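Home | Syllabus | Handouts | Lab Sign-up | Contact

Filed under: Course Materials > Faults & Safety

Handout: the dropped bundle fault (cable sorting cell)

Read before lab. Bring the stop checklist with you, printed, not on your phone.

Background, quick. Cell does cable sorting. Coiled cables, tied, get picked off the table and go into a bin or basket. Sounds easy. Cables are about the worst thing you can hand a gripper: soft, springy, never the same shape twice, and the tie is the only part that stays more or less put. The Drellham unit last month was all boxes. Forget most of what you learned there.

What happened

Long run in June, late in the afternoon, 759 picks logged when it stopped. Arm picked a bundle, lifted, started the move to the bin. Bundle slid in the fingers. One end went low and snagged on the bin wall. Arm kept going. Force limit should have tripped and didn't, not until the bin had been dragged up to 3 inches across the table.

Then the bad part. Operator reached in to free the cable BEFORE pressing stop. Arm was in a protective hold, which looks exactly like stopped. It isn't stopped. The hold cleared, the arm finished its move and went past the operator's hand. No injury. Near miss, written up as one.

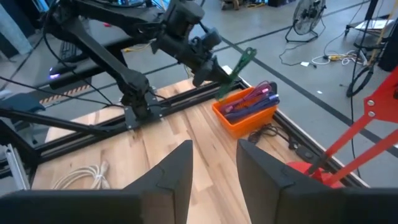
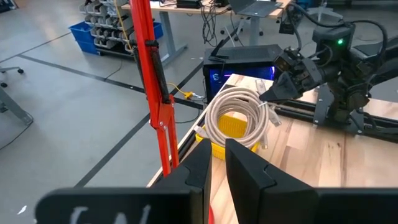 Causes (we'll argue about the order in class)

a) Grip point. Planner was set to grab the middle of whatever blob it found. On a long bundle the middle is often loose loops, and loops roll. Gripping at or right next to the tie is better. Not perfect, a tie can slip too.

b) Force limit set too high. Someone raised it during the Caltarari trial to stop nuisance trips and it never went back down. No note in the log. Write it down when you change a limit!! Name of the parameter, old value, new value, why.

c) No check after the lift. The Vasseur controller can compare finger width before and after the lift. If the width changes, the cable moved. That check was off. It was off by default and we missed it at setup.

d) Bin not fixed down. Arguable. A fixed bin would of made the force climb faster and maybe tripped the limit. It might also have broken a connector. Think about which one you'd pick.

e) Hold vs. stop. The status screen says HOLD in the same color as STOPPED. Bad design but thats what we have, so the procedure has to cover for it.

A word on blame. First draft of the report said "operator error" and closed the file. Don't hand me that. Person reaching in is the last step in a chain, and if you only fix the last step the rest of the chain is still sitting there waiting for the next person. Item e) especially.

What changed

- Force limit back to the setup value, locked behind the supervisor login.
- Width check on. Fails 2 times in a row on the same cable, the arm sets it down where it is and waits for a person.
- Move to the bin goes higher first, then across. Slower. Fine.
- Stop button gets pressed before any hand crosses the table edge. Every time, even if it looks dead. Even if you only want to move a loose cable.
- Restart needs a second person to say the table is clear, out loud.

Still open

Floor cables. Not part of this fault but it came up in the walkthrough. If you trip going for the stop button it doesn't matter how good the button is. Look at your own route to it before you start a run.

Also loose cables on the table near the arm's path. Can a finger catch a loop that isn't the one it's after? Gerora's notes say keep a clear zone and give no size for it. We need our own number. Group task for next time.

And: 3,000 picks is the target before we call the fix good. Some of you will say that's too few. Say why, with a reason, in the write up.

For the write up (one page, no more)

Start with a timeline. Only what the log shows, then separately what people remember. Keep those two apart, last group mixed them and we couldn't tell when the hold began.

Then pick ONE cause from the list and say how you would test it by itself. Change one thing. If you change grip point and force limit together you've learned nothing about either.

Due at the start of next lab, 9 a.m., paper copy in the tray. Closed shoes, no lanyards, long hair tied back.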